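Come Help Us Dress 31 Apartments (Part-Time Table and Room Stylist, Plus a Few Trial Spots)

Hi! I run the dressing side of things at Benditura, a small outfit that gets furnished apartments ready for the people who rent them. We do the last bit, after the furniture is in and before anyone gets a key: the vases, the flowers, the cushions, the little round table by the hallway that everybody drops their mail on. I need one more person to do it with me, and I'd love it to be somebody who moves a vase a couple of inches to the left and then stands back to look at it.

The building is called Zovville. It has 31 apartments over a few floors, long corridors, lots of white walls, and we have to be finished before the end of December. After that there's a second building coming, so this isn't a job that vanishes with the holidays.

What you'd be doing, mostly: carrying boxes up, unpacking them, wiping down tabletops (white ones show everything, you'll learn to hate fingerprints), fluffing and bending artificial flowers until they stop looking like they came out of a box, and setting each piece where the plan says. Then you clear away whatever got left lying on the tables. Caps, tags, bits of tape, a screw from who knows where. I fill a pocket with that stuff every shift.

The arrangements are the part I like best. We keep to pale colors, whites and creams with a touch of bluish lavender, plenty of green, and something feathery that leans out to one side so it doesn't look like a helmet. The vases are tall, so the stems need some length, and I'll show you how we fill them so they stand up straight. You don't need a floral background at all. I came to this from a bakery!

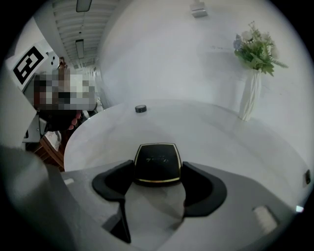 Tanko Ojo asked me after our last call for helpers whether a vase that size shouldn't go in the middle of the table, where people can walk around it. Fair question, and one we argue over. My feeling is that a round table up against a wall wants its flowers toward the wall, with the front left open for keys and a coffee cup. Tanko still thinks I'm wrong. If you have an opinion on this, put it in your application, I mean it.

Hours and money: shifts start at 8 in the morning and run until lunch, with the odd afternoon when a delivery is late. The stylist job pays 2,000 a month before tax, and we cover your bus pass. You get keys to the supply room, an apron, and the good scissors (please label them, they wander).

I'm also looking for 2 people for the trial spots. That's a single paid morning each, you dress an entryway from start to finish with whatever's in the box, and we talk over how it came out. It pays 40 plus lunch from Lò, the noodle place across the street. If you're curious about the work but can't commit to a season of it, pick this one.

Things that would help: you can lift a full box and take it up a flight of stairs when the elevator is busy, you're okay on your feet all morning, and you can follow a layout drawing without me hovering. Steady hands around glassy, breakable things. Some patience for dust. If you've worked in a shop window, a hotel, a theater prop room or your aunt's wedding business, tell me about it, it all counts.

Things I don't care about: degrees, a fancy portfolio, whether you know the names of the flowers. Half of ours don't have real names anyway.

To apply, send me a short note through our page on Vokix. Say which spot you want, when you could start, and add one photo of a shelf or a table you've arranged at home. Please don't buy anything for it, use what you've got. I read every note myself, usually in the evening with my shoes off, and I'll write back either way.

Trial mornings get booked in the order the notes come in, so if you need a particular morning, mention it in your first message.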